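Running order and notes, "Booking Comedy for Rooms That Were Built for Something Else"
Falison Arts Center, back room, 2 p.m. slot

Slide 1. Title

Wait for the door to stop banging. It has a closer on it and takes its time.

Say hello. Say I run a monthly comedy night at the Hastholm, which has 80 seats and a pillar. Everyone who has played there has a pillar joke. I have heard all of them.

Slide 2. What a big room does to a small act

Tell the Nullstead story. 800 seats, 210 tickets sold, and the box office let people sit wherever they liked. They liked the back. The opener did 14 minutes to an orchestra pit.

Pause here. If they laugh, add the bit about the balcony. If they don't, they have probably been in that balcony, so move along.

Point to make: a laugh needs neighbors. Close the balcony, rope off the rear rows, sell from the front. You will get one angry email from a man who always sits in row R. Answer it politely and keep the rope up.

Slide 3. The sound check that wasn't

Ask for hands: who has been told "it's just one mic, how hard can it be?" Leave time for groaning.

One mic, one stand that tightens properly, one monitor the comic can hear. Spare cable. Ask the venue what else is on that night. We once shared a wall with a salsa class and the headliner ended up pausing for the choruses.

Slide 4. Running order

Don't put your best act on second because their train is at nine. I've done it. The rest of the night feels like an apology.

Keep things moving between acts. The host should be walking on while the last act is walking off, and the music should be loud enough to cover the handshake.
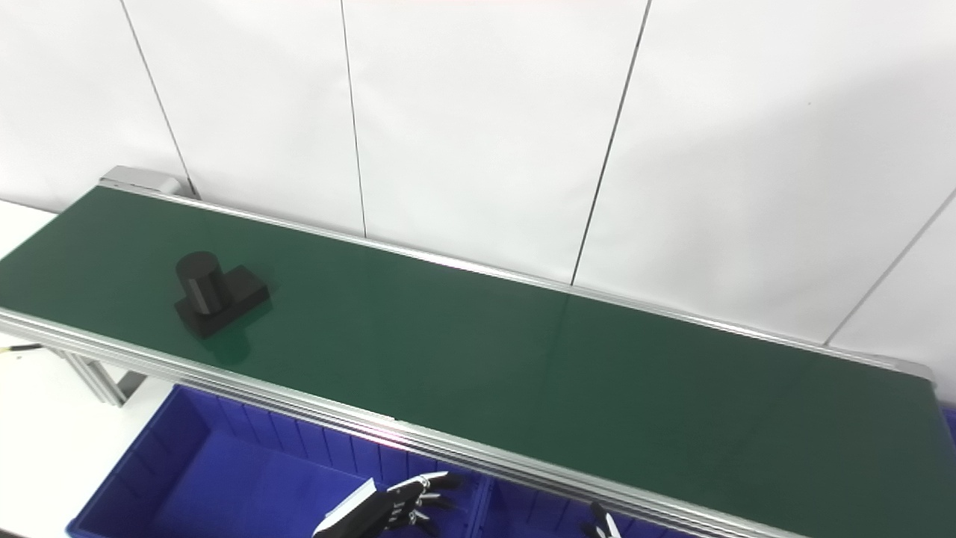
Slide 5: Keep it moving.

Leave that up while I talk about intervals. An interval is as long as the bar line. Printing "15 minutes" on the program changes nothing except how guilty people feel about their drinks.

Slide 6. Paying people

Slow down for this one. Tell acts the fee before they ask. Pay on the night. If it's a door split, show them the door sheet, including the part where you let your cousins in free.

"Exposure" gets a laugh in a room like this one. Let it, then point out that half of us have typed it in an email.

Slide 7. The Kuo test

Named after the Kuo, our old upstairs room, now a place that sells candles. Before every show we sat in the worst seat for five minutes. Could we see a face? Could we hear a mumble? If the answer was no, we took the chair away and sold one fewer ticket.

Skip this slide if the two-minute card is already up.

Slide 8. Questions

Somebody will ask about hecklers. Short answer: have a word early, from the side, quietly, and let the comic get on with it. Long answer is in the bar.

Repeat each question into the mic. Take the clicker back to the front desk.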